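In Conversation: Carleen Ruawai on Storage, Labels and the Shared Desk

Carleen Ruawai has managed the supply room at the Halás Learning Center for 11 years. Her responsibilities include the ordering, storage and issue of small materials to the center's craft and sewing programs. She spoke with Radomír Kubíček for the October bulletin.

Ms. Ruawai explained that the present system of individual boxes replaced a single cabinet with deep drawers. "The cabinet held everything we owned, and it took a whole morning to find a bobbin," she said. "Instructors bought their own supplies and we then paid for them twice." The center now keeps 200 divided boxes on open shelving, each assigned to a course and returned at the end of term.

Asked how a box is chosen, Ms. Ruawai said that she considers the compartments first. A long section is needed for scissors, rulers and paintbrushes, which cannot be laid across a grid of small squares. Shorter sections are reserved for thread, clips and buttons. "People are drawn to a box with many tiny spaces," she said. "They fill three of them and leave the rest empty. I would much prefer a few good sizes."

She also favors a lid that is attached. In the first year the center purchased containers from Tenov with separate lids, and by spring a good number could no longer be matched. Hinged lids have remained on the order form ever since. A handle is preferred for courses that meet in more than one room.

On the subject of color, Ms. Ruawai was brief. The center does not assign colors to programs. "We tried it. Then the supplier discontinued the green, and we had a sewing class carrying the pottery color. A paper label does the work."

The procedure at the end of term has changed little. Each box is emptied completely, wiped with a damp cloth and left open on a desk until the interior has dried. Contents are checked against a printed list before they are put back. Amr Benmoussa, who teaches the evening sewing course, assisted in shortening that list to a single page. Ms. Ruawai credits him with the decision to stop listing pins by number. "We weigh them now," she said. "It has saved us a great deal of argument."

Mr. Kubíček asked whether the same approach would be suitable at home. Ms. Ruawai recommended beginning with one desk and one box. "Put out what you used this month. Find a box for that amount and no more. If you buy the box first, you will go looking for things to put in it."

The center expects to add seven boxes when the new paper crafts course opens. Instructors who require a particular arrangement of compartments are asked to submit their requests to the supply room before the order is placed. 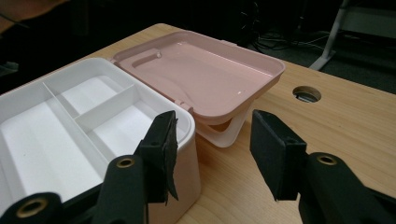 A divided storage box with a hinged pink lid, open on a desk.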